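The Black T-Shirt Problem

I own 11 black tops and until this February I couldn't have told you which was which. They lived in a heap at the bottom of the wardrobe in our flat in Drakcombe, and every morning I'd haul the whole lot out, hold each one up to the window and end up in the one with the bobbly hem. Again!

So when a friend sent me to a folding afternoon in Danthorpe, I went along with a carrier bag and fairly low hopes. It was run by Onni Riihimäki, who used to press shirts for a hotel and has strong feelings about sleeves. He took one look in my bag and sighed.

His first rule is that you never fold in mid-air. I'd always done the chin method (you know the one, collar tucked under your chin, arms flapping) and apparently that's where most of my creases came from. You need a flat surface, bigger than you think, and it's worth putting a patterned cloth on it if your clothes are dark. Black on a dark table is hopeless. On a pale print you can see every edge, and you spot the wonky ones straight away.

After that it's all about the label. Find it, put it at the far end, and you know which way up you are. Then smooth from the collar down with flat hands, bring the sides in so you've got a long, narrow strip, and stop there for a second. I always want to rush this bit. Onni made me do the same top 6 times, and by the last go I was rather enjoying myself. 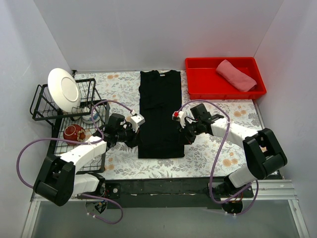 What about the creases?

Leave the shallow ones, they'll mostly drop out when you wear it. Anything deep, go back and smooth it before the next fold or you'll be pressing it in for a week. From the strip you fold up from the hem, 2 turns for a short top, and stand it on its edge in the drawer with the collar fold facing you.

Mine now take up half a drawer. The bobbly one has gone to the duster bag, and I've found a Mäkelä vest I'd completely forgotten buying.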